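Zuronitz Pay Gap Workbook: A Skeptical Review
Sep 6, 2024

I've been handed a lot of equality tools over the years. Most were a slide deck with a price tag, so when our staff council asked me to try the Zuronitz Pay Gap Workbook before we spent money on it, I wasn't in a hurry to be impressed.

What you get for $236 is a spiral-bound guide of 212 pages, a spreadsheet, and a year of access to the online help pages. Zuronitz says any workplace with up to 3000 employees can use it to find out whether women and men are paid the same for the same work. That's a big claim for a spreadsheet.

The good part first. The chapter on job titles is excellent. It makes you sort people by what they do all day before you look at what they're called, and in our case that moved a whole group of "assistants" (nearly all women) into the same band as "coordinators" (mostly men). I had walked past that one for years. The worksheet for starting salaries is useful too, and it asks who was allowed to negotiate and who was told the offer was final.

After that my patience wore thin. The spreadsheet handles part-time staff badly. It converts everyone to full-time pay and then drops the hours, so a woman who has been stuck on three days a week after having a baby shows up as having no problem at all. The guide spends less than a page on this. Bonuses get a single column. Parental leave gets a checkbox. If you work nights or weekends for extra pay, good luck, because I couldn't find any place to enter it and ended up adding my own column, which broke two of the charts.

The promotion section is the weakest. It counts how many women moved up and compares that to how many men did, but never asks who applied, who was encouraged to apply, or who had given up by then. You could get a green light from this thing in a building where every department head is a man — ours gave us one.

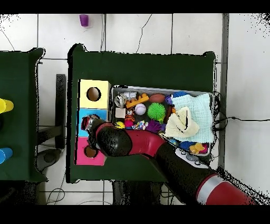

I also tried the cheaper rival from Jevov, which is a plain checklist with no spreadsheet. It asks better questions about promotion and leave, but you have to do all the math yourself, and the wording is stiff. Flistska sells a full audit with a consultant attached, and the lowest quote we got was $988 a day. I can't tell you if it's worth it. We didn't have the money.

Support was slow. I wrote to Zuronitz twice about the part-time problem and was told an update is planned for November. I'd want to see it before believing it.

Buy it if you have nothing and your boss will only listen to a chart. Skip it if much of your staff is part-time. Two and a half stars out of five, and most of that is for the job titles chapter.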